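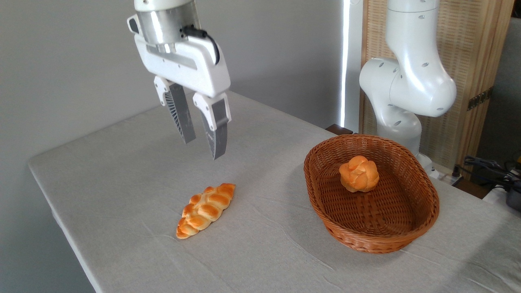
2025-06-29

The Gakulano people were back at the plant this month, and the meeting ran long, so I'll get the numbers out first. Our packing room at Vudbridge puts out 545 baskets on a normal shift. With the arms, they say, we'd get there with almost no one touching the bread. I have packed bread for 12 years and I'd like to see that on a holiday week.

My doubts start with the plaits. A braided loaf is all lumps. You learn to take it under the thick middle strands, and you can feel when one was pulled too early and is going to sag on you. Two stiff fingers close on whatever is between them. Maybe the ridges on the inside of the finger help with grip. I asked what they do to an egg glaze and got a reply about adjustable force.

Putting a loaf in a basket is also the easy part of the job. While my hands do that, I'm looking at color, I'm pulling the split ones, I'm yelling to the oven side that rack four is running dark. Spyros Radulović has caught more bad batches from the packing table than the lab has. I asked who does that once he's gone. "The operator," they said. So there is an operator, and it's one person for the whole row, watching a screen.

Which gets to the part I care about. Management says no layoffs. Fine, I believe they mean it today. But two of the packers on my shift have already been told they'll be "moved to support," and support so far means refilling trays for the machine at the machine's speed. You can't slow down to talk. You can't swap with somebody when your wrist is bad. They also want us to log every stoppage in Notitz, on our own phones, and I said no to that one.

I'm not against all of it. Lammers put in the crate lifter years ago and I would fight anyone who tried to take it out. My back is better for it. But that machine took the worst job in the room, and this one seems to be after the decent one and leaving us the trays.

The trial is supposed to run 500 baskets. I asked whether a packer could pick the loaves for it, including some ugly ones. They're going to get back to me.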